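7th September

Back on the Palto image this morning, the one I gave up on in May when the timeline tool kept choking on the event logs. I split the logs by host first and it went straight through this time, so that's how I'm doing it from now on (sorry to whoever wrote the old how-to, I've crossed that bit out). We get 2392 logon events for the service account, and 464 of them fall outside working hours. That's a lot more than I'd have guessed!

Sillum still shows the wrong time zone on anything exported from the mail server. I've been fixing it by hand, which is silly, so if anybody has a script lying around please drop it in the shared folder.
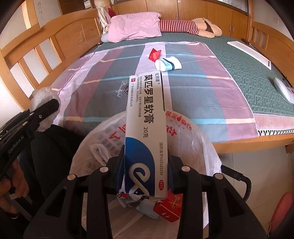 Mupirocin ointment box, 20 g, over the bin.

After lunch I pulled the memory capture from the Oser laptop and ran the usual string search. More than 1310 hits, mostly browser junk, but 2 of them are the same odd folder path we saw on Palto. I want to check the hashes again before I get excited – last time I'd mounted the wrong copy and spent an hour chasing my own test files.

Still to do: write up the Ahuja chain of custody sheet, put the spare write blocker back in the drawer, rerun the Oser search with the longer word list overnight.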